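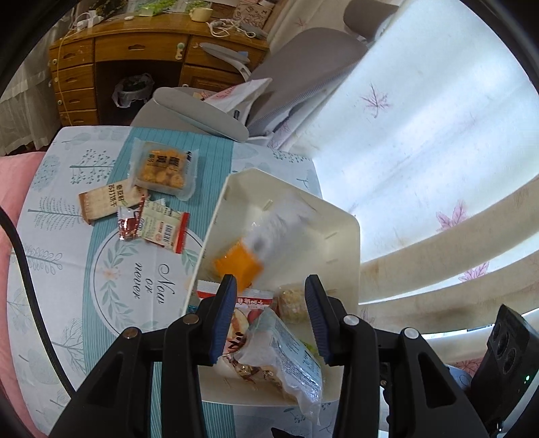
Wikcombe Snack Swap Comes Back to Fillholm Hall in October, With a Bigger Table and a Lot More Crackers

FILLHOLM – I've been running the Wikcombe Snack Swap for long enough now that my car smells permanently of sesame, and I'm very happy to say we're doing it again. The autumn swap opens at Fillholm Hall in October, doors at 10 a.m., and we'll keep going until 4 p.m. or until the bins are bare, whichever comes first (last time it was the bins).

If you haven't been before, it's about as simple as an event can get. You bring sealed, individually wrapped snacks from a shop, a trip, or the back of your own cupboard. You drop them at the front table, we give you a paper token for each one, and you go off and spend your tokens on whatever looks good. One snack, one token. A tiny candy counts the same as a big packet of crackers, and yes, people have complained to me about that, and no, I'm not changing it!

The spring swap brought in 967 packets, which was a record for us and also the reason I ran out of tokens before lunch. I ended up tearing up the backs of old raffle tickets. We've printed plenty this time.

What's new on the tables

The sorting is the part I love most, so forgive me for going on. Everything that comes in gets tipped into deep plastic bins first, all mixed up together, and then we pull things out a handful at a time and lay them on the cloth by type. A good bin has a bit of everything in it – bright little packets, crinkly clear wrappers, pale crackers, something round and golden-orange you can't quite place. Plenty of the snacks we handle have Chinese lettering on the front, and I don't read it, so I've learned to put those out with the label facing up and let people who know what they're looking at tell me what I've got. I've found some of my favorite things that way.

For October we're adding a savory table of its own, so the crackers and crisps won't get squashed under the jelly cups anymore. There will also be a "mystery bin" for kids under 12, two tokens a dip, no peeking. Skuvach, the little import grocery on the corner across from the hall, is putting in 359 snacks to get the tables started, so even the first people through the door will have plenty to choose from. Thank you, Skuvach! Mamo will be making tea and hot chocolate by the side entrance all day, and they've promised me the ginger one again.

What to bring and what to leave at home

Please bring snacks that are sealed and in date, with the label still readable. If the ingredients aren't in English and you know what's in there, tell us at the front table and we'll stick a note on it. Nothing homemade, nothing that needs a fridge, and please, no loose candy in sandwich bags. Anything with nuts goes on a separate table at the far end, with its own bin and its own scoop.

You can bring up to 6 packets of the same item. Past that it starts to feel like a warehouse, and I want people to go home with a mixed bag.

Entry is free and you don't need to sign up. If you have nothing to bring, come anyway – there's a jar of spare tokens by the door, and it gets topped up all day by people who brought too much. The hall is on one level, the parking lot is around the back, and the bus stops right outside.

Anything left at closing time goes back in the bins, gets its lids on, and comes out again at the winter swap in January, apart from packets close to their date, which we hand out at the door as you leave.

Press and photos

Reporters and local bloggers are welcome from 9 a.m., while we're still sorting. Stop at the front table and ask for the Wikcombe Snack Swap organizer. I'll be the one with tape on my sleeves.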